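Neue Finger für den Handgreifer: Wartungstag bei Odix

Im Dezember ist bei uns traditionell Schrauberzeit, und diesmal waren die Handgreifer dran. Ich schreibe das hier kurz zusammen, weil mich in den letzten Wochen mehrere von euch gefragt haben, was eigentlich mit der 0147 los war. Die stand ja eine ganze Weile im Regal, mit einem Zettel dran, auf dem bloss «hakt» stand (danke, sehr hilfreich!).

Also: Gehakt hat der linke Finger. Beim Schliessen blieb er kurz vor dem Anschlag hängen, man musste nachdrücken, und in den Daten sah das dann aus wie ein doppelter Griff. Aurelia Gasser hat die Aufzeichnungen durchgesehen und kam auf 80 solche Stellen bei 1'453 Griffen. Für Wäsche ist das zu viel, denn bei dünnem Stoff sieht man jeden Ruckler. Ich hatte zuerst die Feder im Verdacht und habe einen halben Vormittag damit verplempert. Schuld war dann die Führung, in der sich Flusen festgesetzt hatten, richtig schön verfilzt.

Gemacht haben wir Folgendes: Finger runter, Führung ausgebürstet, mit Alkohol nachgewischt, alles trocken wieder zusammen. Kein Fett! Da klebt der nächste Pullover dran und das Spiel geht von vorne los. Die gelben Finger sind neu gedruckt, und die Schrauben hinten am Gehäuse habe ich bei der Gelegenheit gleich nachgezogen. Danach die beiden Linsen mit dem Mikrofasertuch geputzt und neu kalibriert, das hat im zweiten Anlauf geklappt. Inzwischen ist die 0147 wieder bei den Kleidern im Einsatz, mit einem zweiten Greifer daneben, und zwar an langen Ärmeln auf dem Bett, also genau dem Zeug, bei dem sie vorher gezickt hat.

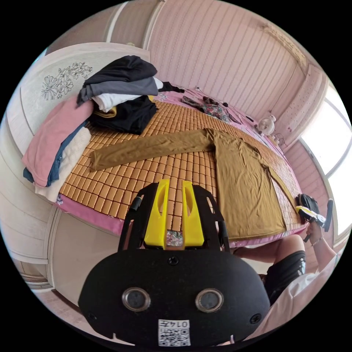 Mathias Imhof meint dazu, wir sollten die Führung gar nicht erst verflusen lassen: Er bürste seine Greifer jeden Abend aus, das dauere keine Minute, und bei ihm habe noch nie ein Finger geklemmt. Das Nachdrucken hält er für überflüssig, solange die Schlitze nicht ausgeschlagen sind. Da hat er vermutlich recht, meine alten Finger hätten es wohl noch getan. Aber wenn der Drucker schon mal warm ist …

Mit dem Bürsten fangen wir jetzt jedenfalls auch an. Die grosse Reinigung mit Zerlegen kommt künftig alle 1'000 Griffe, der Zähler wird im Wartungsblatt von Hand nachgeführt. Bitte tragt das wirklich ein, auch wenn es spät geworden ist! Ersatzfinger liegen bei Sutter in der oberen Schublade, die Bürsten gleich daneben. Und falls wieder etwas hakt, schreibt doch bitte dazu, welcher Finger und ob beim Öffnen oder beim Schliessen.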